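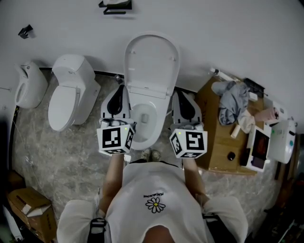

TILLWOOD — Plurell, the bathroom and plumbing supplier, is extending its toilet replacement program to every home in the Tillwood water district. The program pays residents to trade in an old, high-volume toilet for a model that uses less water. Until now it was open only to homes on the east side of town. Residents can look at the available models in the Plurell showroom before they apply, and staff encourage them to stand square to the bowl, feet toward it, the way the person in the light gray shoes is standing in the photo at the top of this release. It is a simple way to judge how far a bowl will reach into a small room.

Households that qualify will receive $200 off the price of a new toilet, taken off at the register. There is no form to mail in afterward. Plurell has set aside funding for 2,000 replacements, and applications will be handled in the order they arrive. The program closes at the end of August or when the funding runs out.

"Many of the houses here still have the toilets they were built with," said Iman Tahiri, program manager at Plurell. "People know they use a lot of water. What holds them back is the cost, and the question of what to do with the old one. We take care of the second part and help with the first."

Results from the first phase

During the first phase, 318 toilets were replaced. Most were in single-family homes, with the rest in small apartment buildings and one church hall. Removal and installation were carried out by Marty Plumbing, which will continue in that role for the wider program.

Plurell changed several things after hearing from the people who took part. Appointments can now be booked for early evening. Renters may apply with a signed letter from their landlord — the earlier rules required the owner to apply in person. Installers will also check the shutoff valve during the first visit, so that a worn valve can be replaced in the same appointment as the toilet.
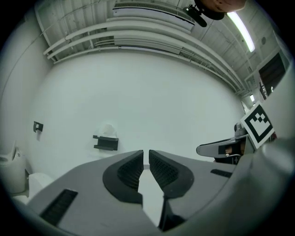

Close view of a gray hand-held gripper with textured finger pads. Photo: Plurell

Choosing a model

The discount applies to three models in the Istari line: a standard-height toilet, a taller version for people who have trouble sitting down or standing up, and a compact version for narrow bathrooms. All are sold with a seat, a wax ring and floor bolts. Supply lines are sold separately.
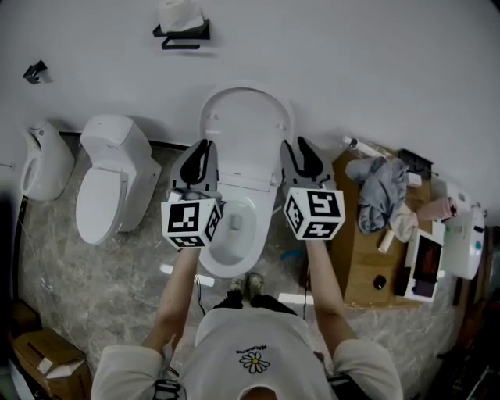 Applicants should measure the distance from the finished wall to the center of the floor bolts before they choose. This is the measurement most often missed, and it decides which models will fit. Color is a simpler matter. White, the color of the toilet in the showroom photo above, is covered by the program on every model. Other colors can be ordered, but the customer pays the difference and should expect a longer wait.

"Bring the measurement and a phone picture of the whole bathroom," said Banafsheh Mirzaei, who manages the showroom. "If the door swings toward the toilet, we want to know that before anything is delivered."

Old toilets are taken away on the day of installation. The porcelain is crushed and used as base material under paths and parking areas. Metal parts are sorted for scrap. Seats and tank fittings go to the landfill.
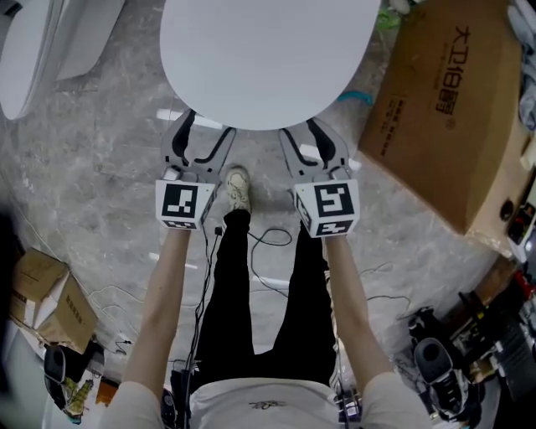

How to apply

Residents can apply at the Plurell showroom or by phone. They will need a recent water bill, the age of the current toilet if known, and the wall measurement described above. Homes built after the current water-use rules took effect do not qualify, unless the owner can show that an older toilet was moved in from another property.

Approved applicants will receive a voucher by email or regular mail. It must be used within the program period and cannot be combined with other Plurell offers. A household may receive one voucher for each qualifying toilet.

About Plurell

Plurell sells bathroom fixtures, faucets and plumbing parts to homeowners and contractors in Tillwood and the surrounding area.

Media contact: Iman Tahiri, Plurell program office, Tillwood

Last updated: January 2023

Home | Products | Showroom | Programs | News | Contact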